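Home News Politics Opinion Contact
Filed under: Local Politics

Well, the Zeswood council race just lost its loudest hopeful! The party handed the Flustbridge ward ticket to a newcomer last night, and the man who'd been knocking on doors since November got a phone call at 7.
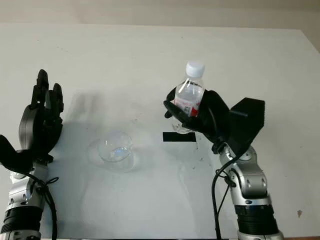

So will he run as an independent? He told me he's "thinking hard" and needs 100 signatures to get on the ballot.

I'd take him seriously – he lost by only 626 votes last time, and 12 block captains are still with him.
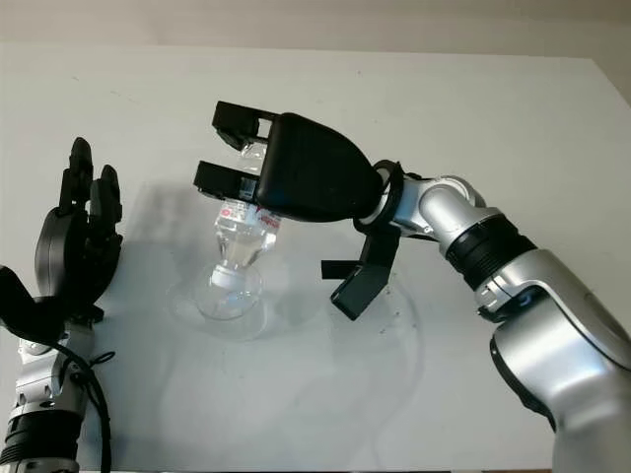 The party office wouldn't talk to me, but I'll try them again tomorrow morning.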